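Mudeo Puzzle Swap – Frequently Asked Questions

Last updated 5/28/25

Hi, I'm Carys Gronow and I run the swap. I get a lot of the same emails, so I put the answers on one page. If yours isn't on it, write to me anyway, I like getting mail.

What is the swap, anyway?

You have a jigsaw puzzle you've finished and don't plan to do again. Somebody else in the group wants it. You mail it to them, you get one credit, and you spend the credit on a puzzle from someone else's shelf. That's pretty much the whole thing! I started it with my neighbor Delyth Howells when we had both run out of closet space, and right now there are 53 of us.

Does it cost anything?

It's 10 dollars a year, which pays for the website and the shared list. Past that you only pay postage on the puzzles you send out. The person receiving never pays. Please don't include a note asking them to chip in, it makes people feel weird.

Is a big puzzle worth more credits than a small one?

Up to 1,000 pieces, everything is one credit. From there to 2,000 it's two. The 3,000 piece monsters are three credits, and they cost so much to mail that I'd only offer one if you have a member living close by. I have sent exactly one in my life and I still think about the line at the post office.

What if a piece is missing?

Say so in the listing. Puzzles with one missing piece are totally fine here and some people ask for them first, as they seem to go quicker off the shelf when there's a discount (half a credit). What I don't want is a surprise. If you get a puzzle with a hole in it that wasn't listed, email me and I'll put your credit back. Then go look under the couch, please, before you email me. I've had to take back a complaint of my own that way.

Do I have to count the pieces before I send it?

No! Life is short. The rule is that you finished it yourself, or somebody in your house did, and it was complete when it came apart. If it came from a thrift store and you never put it together, list it as "not checked."

What kind of surface do you use?

I get this one all the time. Mostly a plain table with a mat over it. A mat with a bit of a fabric feel keeps pieces from skating around when you bump the table, and I find a dark color much easier on my eyes than bare white. Glossy pieces throw back a lot of light and a white table throws back even more. Mitra Taheri swears by green. I've tried green and it made every sky look sick.
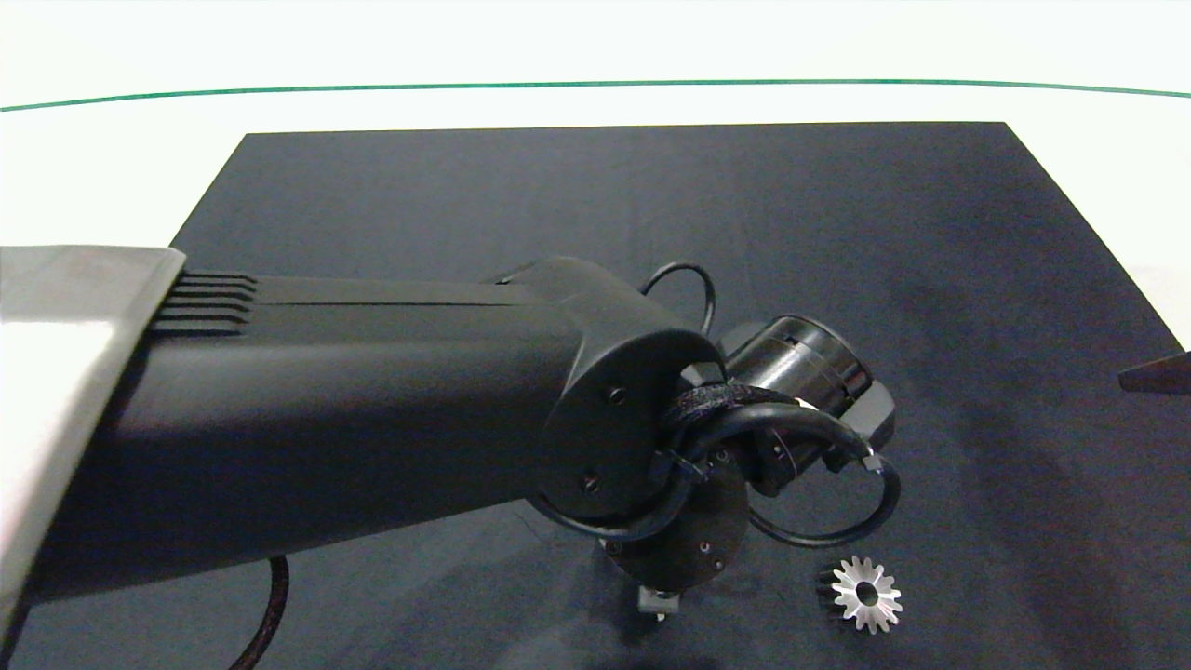

Dark mat, white tabletop.

If you don't want to buy a mat, a sheet of foam board from the craft store works, and you can slide it under the bed when people come for dinner. A bedspread doesn't work. The pieces sink into it and you can't click anything together.

What about roll-up mats?

I'm not a fan, sorry. They're okay for the smaller sizes if your pieces fit tight. With a loose cut you unroll it the next morning and get a pile of confetti. Mesfin Dinsa rolls his every single night and has no trouble at all, so it may just be me. He rolls slower than I do.

How do I clean my mat?

Dry first, always. A lint roller gets most of the cardboard dust. After that a damp cloth, well wrung out, and let the mat dry flat overnight before any puzzle goes near it. Cardboard will soak up water you can't even feel with your hand and then the backs start to peel.

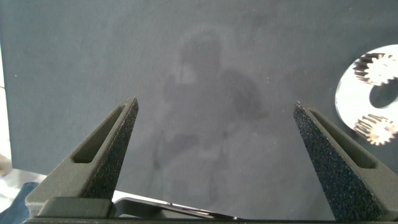 I wouldn't use spray cleaner. I did once, on a mat I really liked, and the smell got into an Alemneh puzzle I was working on and stayed there through two more owners. Plain water, or a tiny drop of dish soap if someone set a mug down. And don't scrub in circles with a brush, or the surface goes fuzzy and grabs at the pieces.

Which brands fit best?

This is only my taste. Listomex puzzles have a thick board and a nice snug fit, and you can pick up a finished corner and carry it across the room. Alemneh has the prettiest art by a mile, but the pieces are thin and there's a good bit of dust in the bag. Shake it out in a strainer over the sink before you start. Stenari makes those odd random-cut ones where you can't tell what's an edge. I love them. My sister threw one back in its box after an hour and hasn't brought it up again.

How should I pack a puzzle for mailing?

Pieces in a zip bag, zip bag in the puzzle box, a rubber band each way around the box, then the box into a mailer or another box. Press the air out of the bag or it'll pop when something heavy lands on it. Don't tape the puzzle box itself! The tape takes the picture off with it, and the next person needs the picture.

If the box is falling apart you can cut out the front and send just that with the bag. It's cheaper too. Put "no box" in the listing so the shelf people aren't let down (and there are a lot of shelf people).

How long can I keep one?

It's yours, keep it forever if you like. You just don't earn a new credit till you send something on. The only thing with a due date is the October round robin, when a set of puzzles goes from house to house in a fixed order. For that one you get 40 days, and then it needs to be in the mail whether you've finished or not. I know it hurts. Take a picture of how far you got and post it on the list, and you'll get plenty of sympathy.

Can my kids join?

Kids can share your account and lots of them do. The listings have a tag for the chunky ones. Please be honest about chewing.

Do you take glued puzzles, or 3D ones?

No glued ones. 3D is fine if you still have the instructions, and if you don't, put that in the listing and someone braver than me will take it.

I sent a puzzle weeks ago and it never showed up. Now what?

Send me the date and the tracking number if you have one. You keep your credit either way, and the other person gets theirs back out of the pool I keep for lost mail. Ashley Rowbotham helps me with these and she's a lot more patient with the post office than I am, so don't be surprised if the reply comes from her.

Can I ask for a certain puzzle?

Sure, there's a wish list at the bottom of the members page. Put the brand and the picture title if you know it. "The one with the cats and the window" has been on there since I opened the page, and I've been sent four different puzzles that fit, none of them right. If you have a fifth, I'd love to see it.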